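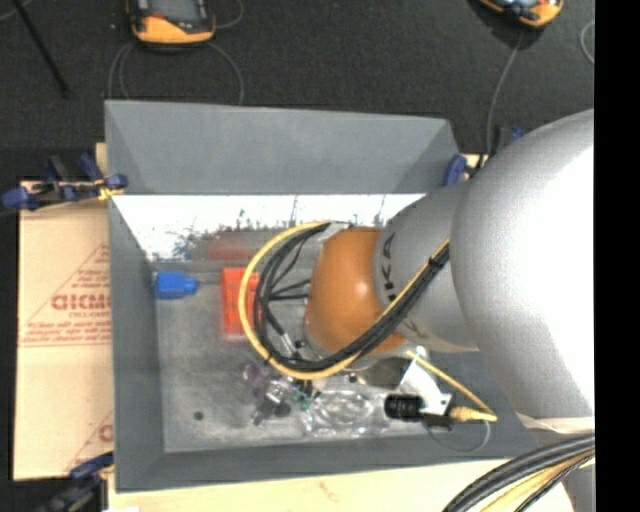
August, 10.40

Bin notes, carrying on from p. 115. Folasade away till after lunch so writing it down for her.

Grey bin stays. Tried swapping to the Hareo tote first thing, sides too upright, small stuff ends up hard in the corners and stays there. Sloped walls much better. Inside measurement across the floor still not written down anywhere, do it properly this time.

Floor wants a wipe, whitish patches on the metal. Scuffs along the bottom of the shiny strip on the back wall too, tried a cloth on those, no differnce. Leave them. Glare off that strip is a nuisance, matt tape? Ask Ploteck what they used, their ref 1041.

Items in so far: blue bottle shape, red-orange container, the little bits. Blue one likes to lie along the left wall. Red one standing up. Want both lying down for the next set, and both standing for the one after, then mixed.

Red also shows up in the back wall as a blurry smear. Note it every time, it moves when the container moves.

To do
- wash bin, dry it, no polish
- label item bags, 13 so far, Gökçe box is full
- find lid for the Jonham crate
- 120 grit on the rough corner of the spare bin, gently

F. N. to check the item list befor we start again at 2. Key is in the top drawer.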